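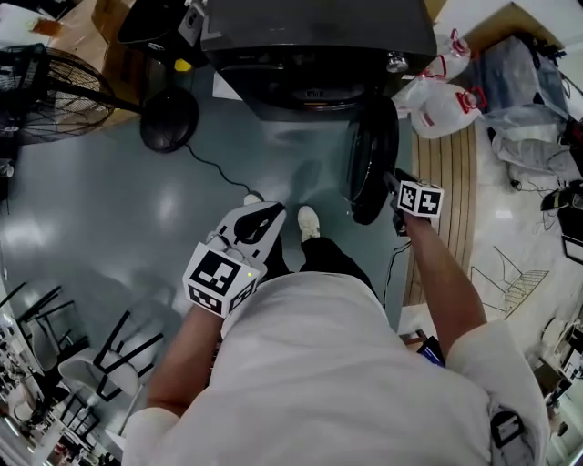 Working with a pair of hand-held grippers on the floor of the Prunon workroom.

Kazimiera Szczepańska keeps her equipment plan in a spreadsheet with one tab per purchase. The tab for hand-held grippers is the longest. It runs to three versions, and she says the first one was wrong in almost every line.

"I budgeted for the grippers and forgot everything that goes with them," she says. "Spare fingers, marker cubes, chargers, a case to carry them in. I had a line that said 'accessories' with a guess next to it."

Szczepańska handles purchasing and planning at Prunon, a small company that records people doing everyday tasks and prepares the recordings for teams that train robots. A person holds a gripper in each hand and does the job with those in place of fingers. Printed marker patterns on the cubes let the software work out where each gripper is. The company owns no robot arms at the moment. It had planned to buy two.

The arms were in the plan she took over in October. The quote came from a reseller called Fastomgate, and the arms themselves were within reach. What stopped her was the rest of the page: mounts, a safety enclosure, a service contract and an electrician.

"The arm was a little over half of the total," she says. "And after you've paid all of it, the arm is bolted in one spot. Our customers were asking for floors, closets, garages. I couldn't see how we'd get there with that money."

Mohcine Shawky, who runs the recording sessions, had been pushing for the hand-held route for some time. He had used a borrowed pair at a previous job and thought they would hold up to daily use. He wrote a one-page request and asked for four pairs. Szczepańska approved two.

"I was annoyed for a week," Shawky says. "Then the first finger tore and I saw her point. If we'd bought four pairs we would have had no money for parts, and we'd have had four pairs with torn fingers."

The fingers are the part that wears. They are soft, they get dragged along hard floors and pushed against large objects, and sooner or later they split near the base. Szczepańska now sets aside $400 a quarter for them. She ordered the first batch from a supplier called Alexiou and has stayed there, mostly because it will sell them singly.

"The other place had a minimum order of 30," she says. "We don't go through 30 in a year. They'd sit on the shelf and I'd be looking at them every time I did the inventory."

Her other large line is storage. By the time she closed the books on the first round of recording, the team had 2,482 usable clips, and the drives she had planned to last the year were nearly full. She had based the estimate on clip length and had left out the failed takes, which Shawky's team keeps until someone has reviewed them.

"That was my mistake, but I also didn't ask," she says. "I should have sat in on a session before I wrote the number down."

She sits in on them now. She says it changed how she reads a purchase request. One example is the props budget, which she had wanted to cut. Shawky needs bulky things and awkward things, and he needs them in a room that has ordinary clutter in it. A good deal of this comes from people's basements. The rest is bought secondhand, with a cap of $500 for each set of tasks.

"A clean room is cheap to set up and the clips aren't worth much," Shawky says. "Customers want a floor with stuff on it. Cords, boxes, bags. Moving something big and round across a floor like that takes two hands, and you have to think about where your feet are."

Both of them have advice for a group making its first plan. Shawky would have the people who will hold the equipment try it for a full afternoon before anyone signs. Weight that feels like nothing in a demo is different by four o'clock, he says, and two of his staff asked for wrist breaks that he hadn't scheduled. Szczepańska would ask every seller for the price of the part that breaks most often, in writing, along with how long it takes to arrive.

"If they can't tell me which part that is, I don't go further with them," she says.

The robot arms are still in the spreadsheet, on a tab named Grerklow after the customer project that would pay for them. The customer wants some of the recorded tasks repeated on real hardware, and Szczepańska has asked for rental prices as well as purchase prices. She expects to rent. Shawky has already sent her a request for a third pair of grippers, and she has put it under next year.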